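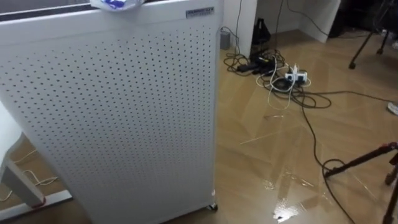
Newsroom > Press Releases > Public Spending

Milby Office of Public Audit Refers Two Contract Files to State Prosecutor

29th November
By the Communications Section, Milby Office of Public Audit

MILBY - The Milby Office of Public Audit has sent the files on 2 municipal contracts to the state prosecutor and has asked the city to suspend further payments under both until the prosecutor decides whether to open a case. The contracts were awarded to Fuvov Supply and Lustov Facilities in April.

The referral follows a review of 27 contracts signed by city departments in the last budget year. Auditors looked at how each contract was advertised, who approved it, and whether the goods and services paid for were delivered. In 10 of the 27, the file did not contain a signed delivery record. The departments concerned have been told to supply the missing papers or explain in writing why they do not exist.

A referral is not a finding of guilt. Fuvov Supply and Lustov Facilities have both been notified and have the right to respond, and the Office will make no further comment on either file while it is with the prosecutor.

"Public money must leave a paper trail that any resident can follow," the Office said in a statement. "Where that trail stops, we are required by law to ask why, and to pass the matter on when the answer does not satisfy us."

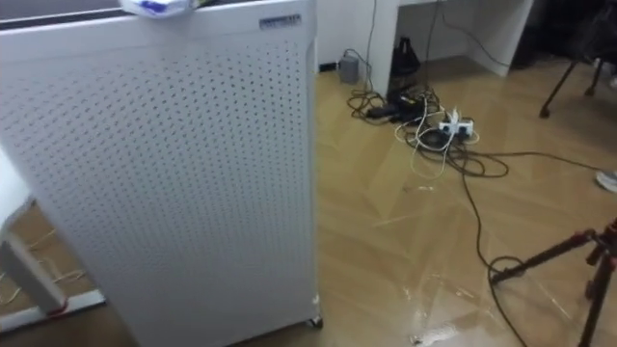 The review also covered equipment bought for offices, libraries and clinics. City rules call for a tag number and a room number for every item above the reporting limit, and many departments have kept to the first and let the second lapse. The gap matters most for items that can be rolled from one room to the next. A tall floor-standing air purifier on casters, like the white one shown with the perforated front panel, should be listed by room and checked again whenever it is reassigned. Departments will have until the end of April to bring their lists up to date.

Outside accountants from Vlachopoulos & Partners tested the figures in the review and agreed with the totals. Their letter is attached to the full report, along with replies from the departments - two of which dispute the auditors' reading of the emergency purchasing rule. The Office stands by its reading and has asked the city council to settle the wording before the next budget is adopted.

The full report may be read at the Office during business hours or requested by mail. Bank details and the names of junior staff have been removed from the public copy.

About the Office
The Milby Office of Public Audit was founded in 1905 and reports to the city council. It examines the accounts of all city departments and of companies in which the city holds a majority share. It has no power to bring charges.

Contact: Communications Section, Milby Office of Public Audit | © Milby Office of Public Audit. All rights reserved. | Back to top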